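# «O robô não perdoa a fita mal colada»

Conversa com a coordenadora do clube de robótica Trostico

Quando cheguei ao clube, às quatro da tarde, a coordenadora estava a escrever uma tabela no quadro e pediu-me para esperar até ela terminar a última linha. Na tabela havia o número de tentativas gravadas desde fevereiro: 582. «O objetivo é 2000 até às férias», explicou. «No princípio eu tinha proposto 4000, mas os alunos fizeram a conta das horas e mostraram-me que era impossível.»

O projeto tem o nome de Bostoretti e é feito por alunos do ensino secundário. Eles guiam o braço à mão, com um comando, para pegar em objetos pequenos e pousá-los num lugar combinado. Depois usam as gravações para treinar um programa que deve repetir a tarefa sem ajuda. Pergunto por que escolheram uma coisa tão simples. Ela ri-se. «Simples para si, que tem dedos. Um dos grupos passou duas semanas com o mesmo bloco branco. Aproximavam a garra, fechavam cedo demais e o bloco fugia.»

O material é modesto. O braço foi comprado em segunda mão à Trurnis, uma oficina da cidade, e a mesa já pertencia à escola. Os objetos vêm de casa dos alunos, sobretudo tampas e peças de embalagens. «Eu prefiro assim. Se uma tampa se parte, trazemos outra.»

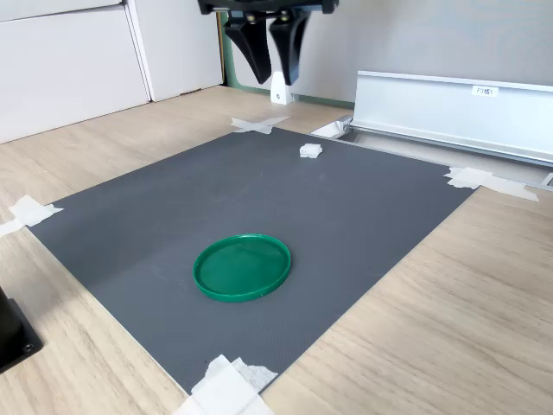

*A área de trabalho do clube, com a tampa verde e o bloco branco sobre o tapete cinzento.*

Falamos bastante tempo sobre o tapete. Nas primeiras sessões ele ficava solto e deslocava-se alguns milímetros de cada vez que alguém se apoiava na mesa. «As gravações da manhã e as da tarde não combinavam. Tivemos de deitar fora 168», conta. Desde esse dia os cantos ficam presos com fita branca, e a primeira pessoa a entrar na sala verifica se ela está bem colada. A coordenadora admite que o resultado não é bonito. «Um aluno quis fazer uma moldura impressa em 3D. Eu disse que sim, mas depois dos exames.»

Também quis saber como se dividem as tarefas. Em cada sessão há uma pessoa no comando, outra que coloca os objetos e uma terceira que escreve no caderno o que correu mal. Trocam de lugar a cada meia hora. Segundo ela, o caderno é o trabalho de que menos gostam e o que mais lhes ensina. «No concurso Egilsson, o júri vai perguntar pelos erros. Quem escreveu no caderno sabe responder.»

O clube participa nesse concurso pela segunda vez. No ano passado ficou a meio da classificação, com um carrinho que seguia uma linha. Este ano ela não quer falar de lugares. Preocupa-a mais a demonstração ao vivo, porque a luz do pavilhão é diferente da luz da sala, e o programa ainda se engana quando há sombras fortes. Os alunos já pediram para levar a mesa inteira. «Estou a ver se cabe na carrinha», diz ela, e volta ao quadro para corrigir um número.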